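Intermission and Audience Retention in Repertory Film Screenings
Final Project Report, Film and Media Studies
Submitted by: Anong Boonchu, Khurram Bukhari, Amnuay Kaewsai
Project supervisor: Sakda Pongsiri
Fri 20 July

1. Background

The Suksawat is a single-screen cinema in Parnside that shows older popular films, mainly action pictures and musicals. Many of these films were made with an intermission in mind. The first half builds to a cliffhanger, a title card appears, and the second half often opens with a song or a change of setting. In recent years the cinema has shown most of them straight through. The manager told the group that this was done to save time between shows.

The group's question was whether putting the intermission back would change how many people stayed to the end, and how they felt about the film afterward. A second cinema, the Larer in Celulcombe, agreed to let the group look at its published schedules for comparison. No audience work was done there.

2. Method

The project covered 14 evening screenings at the Suksawat. Seven films were chosen, and each was shown twice: once with a 15-minute intermission at the point marked by the filmmakers, and once without. The two showings of a film were held on the same day of the week, one week apart. The order was switched from film to film so that the intermission version did not always come first.

Three kinds of information were gathered:

Tickets sold and tickets scanned at the door
The number of seats occupied 10 minutes before the end credits
A one-page form handed out as people left

The form asked whether the person had seen the film before, whether the running time felt right, and what they remembered best. The last question was open. It was placed at the top of the page after a short trial in October showed that people who met it at the bottom tended to leave it blank.

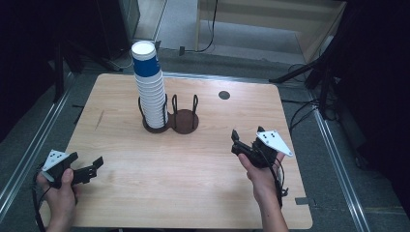
Seat counts were taken from the back row by two members of the group working separately. When the two counts differed, the average was recorded. This happened at most of the busier showings, and the differences were small. The balcony was closed throughout, so all seats could be seen from one place.

3. Results

Across all screenings, 1,130 tickets were sold and 1,082 were scanned. The group received 310 completed forms. Forms with no answer to the first question were set aside and are not included in that figure.

Retention was higher at the intermission showing for five of the seven films. The two exceptions were the shortest title in the program and a courtroom drama, the only film in the set without songs. In both cases a number of people left during the break and did not come back. The group had expected the longest film to show the strongest effect, and it did, but the second strongest was a comedy of quite ordinary length.

Views on running time were more mixed. People who had seen a film before were more likely to say that the break belonged there. First-time viewers under 25 often wrote that they had not known the film was supposed to have one. Several took the title card for a fault in projection and said so at length.
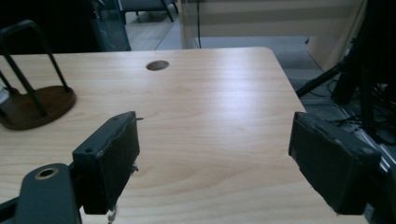

The open answers required the most work. Each was read by two people and placed in one of five groups: song, stunt, dialogue, performer, or other. Sorting was done by hand, and the piles were kept in the order of the screenings so that any form could be traced back to its date. A sixth group, "the moment before the break," was added partway through when it became clear that many answers referred to the same few minutes of film. All forms already sorted were then read again. Under the revised system, viewers at intermission showings named the scene just before the break far more often than viewers who saw the film straight through. For the revenge thriller it was the most common answer of any kind.

The stunt group also caused some difficulty. In several films the best-known stunt takes place during a song, and readers did not agree on where such answers belonged. The final rule was to follow the word the viewer used first.

4. Discussion

The results suggest that the intermission works as part of the story structure as well as a rest period. Removing it leaves a cliffhanger that is resolved within seconds. The group believes this weakens the scene, though the forms cannot prove it.

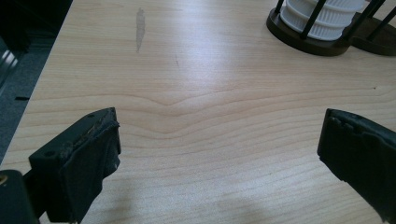 Rhiannon Gittins, responding to the draft, wrote that the report gave too little weight to the snack counter. In her view, people who have just bought a second drink are unlikely to go home, and retention might rise with any pause at all, wherever it was placed. She asked whether a break at the wrong point had been considered.

It had not. A third version of each film, with the pause moved to an unmarked point, would have answered her question, but the cinema could not spare seven more evenings. The group accepts the objection and recommends this design to any later project. The finding on remembered scenes is less open to it, although a badly placed break might also fix a scene in the memory.

Other limits should be noted. The people who filled in forms were those who stayed, so the views of early leavers are missing. Weather was not recorded – two of the evenings had heavy rain. The Larer schedules turned out to list total running times only, without saying whether a break was included, and the planned comparison with Celulcombe was dropped.

5. Recommendations

The group recommends that the Suksawat restore the marked intermission for films over 150 minutes and print a line about it on the ticket. For shorter films the choice may be left to the projection staff. The courtroom drama should be shown without a break.

Copies of the blank form, the sorting rules and the seat count sheets are held by the department and may be requested through the supervisor.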